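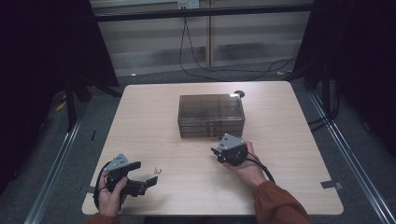

Hard water and the espresso machine: what I changed

The water at Wadatholm is hard. The supplier's report puts it well into the top band for calcium, and the kettle confirms this within a fortnight of being cleaned. I had been running the espresso machine on tap water through a jug filter and descaling every couple of months. In July the steam wand slowed to a dribble and I took the lid off.

The scale was worst at the boiler inlet and on the level probe. The probe had a crust thick enough to insulate it, so the controller thought the boiler was low and kept topping it up. That explains the wet steam I had been blaming on the wand tip. I soaked the probe in citric acid overnight, rinsed it, and refitted it with a new washer. The inlet valve I replaced. Yalçınkaya sell the valve on its own, which saves buying the whole manifold.

Descaling deals with the symptom. The two numbers that matter are general hardness (calcium and magnesium) and alkalinity (mostly bicarbonate). Scale forms when bicarbonate water is heated and calcium carbonate drops out. Take away either half and it stops. A jug filter of the usual sort swaps some of the calcium for hydrogen, which also brings the alkalinity down, but the capacity is small. Mine was spent long before the indicator on the lid said so. I tested it with drops: the filtered water was nearly as hard as the tap by the third week.

The options I looked at were these.

Inline softener, sodium exchange. Removes calcium, leaves the alkalinity alone. No scale, but the coffee tastes flat to me, and the resin needs regenerating with salt.

Reverse osmosis with a blend valve. Works well. Wastes water, takes up the cupboard under the sink, and costs more than I wanted to spend.

Deionised water with minerals added back. Cheap, repeatable, a nuisance to carry.

I went for the third. I make two concentrates, one of Epsom salt and one of bicarbonate of soda, in separate bottles. Combined at full strength they can throw a deposit, so they meet only in the final container. A batch is 20 litres and lasts the two of us the better part of a month. I weigh the salts on a Cinis pocket scale. Kitchen scales are too coarse for this.

There is no calcium in the recipe at all, so no carbonate scale can form from it. Some bicarbonate is needed to keep the pH up and protect the metal. Do not run plain deionised water: many level probes rely on conductivity and will not see it, and the boiler may overfill.

Tarık Güneş wrote after the last post to ask whether chloride matters. It does. Chloride pits stainless steel, and hot boilers are worse for it. This is why I use the sulphate for magnesium and not the chloride, even though some people prefer the taste of the latter.

I opened the boiler again after 4 months. The probe was clean. The inlet had a faint bloom that wiped off with a cloth, probably left over from before. The group gasket, a Nundura silicone one, was still soft. Next job is the pressure gauge, which sticks.

Print this post | E-mail this post

8 comments | Shared 20 times

Contact | Copyright, all rights reserved | Back to top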